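Umut Soylu
Filed under: Kitchen & Cookware

OK I have to talk about this saucepan for a minute. Navy blue, straight sides, good and deep, glass lid with a knob on top. I've been cooking out of little shallow pans for years and I had no idea what I was missing!!

Letotis had them marked down in January and I went back and forth on the size. Got the deep one. So glad.

First thing I made was lentils (my neighbor Yavuz Gökçe's recipe, he finally gave it up) and they simmered for 50 minutes without one splash on the stove. With the old pan I'd be wiping down everything.

Also the lid! I can peek at my rice without letting all the steam out. I was a serial lid lifter, my rice was always a bit crunchy, and now I just stand there and watch it like TV. 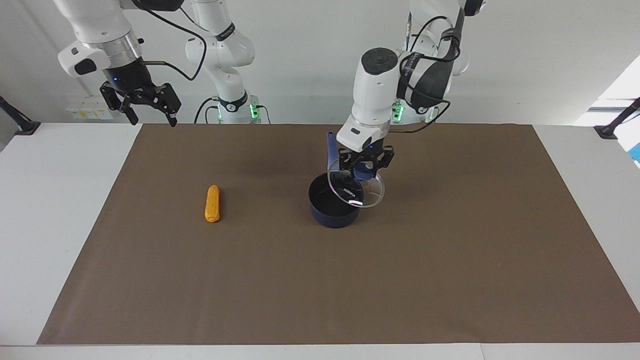

Do you need to preheat a pan like this before putting oil in?

A short warm-up over medium heat is plenty. Put the oil in, give it a moment, then the onions. High heat with nothing in the pan is hard on any finish.

Rice for anyone who wants it: 2 cups water, 1 cup long grain white, salt, a bit of butter. Boil, lid on, lowest heat you've got, then let it sit off the burner for 9 minutes. Fluff with a fork. So good with the lentils.

Next up is my grandmother's tomato soup on Friday. It makes a ton and I think it'll all fit this time, will report back!

30 comments · 9 shares

More from Umut Soylu
Dönmez bread knife, one year in
My Durnach pantry shelf redo
Bemton kettle or stovetop kettle?
Freezing soup flat in bags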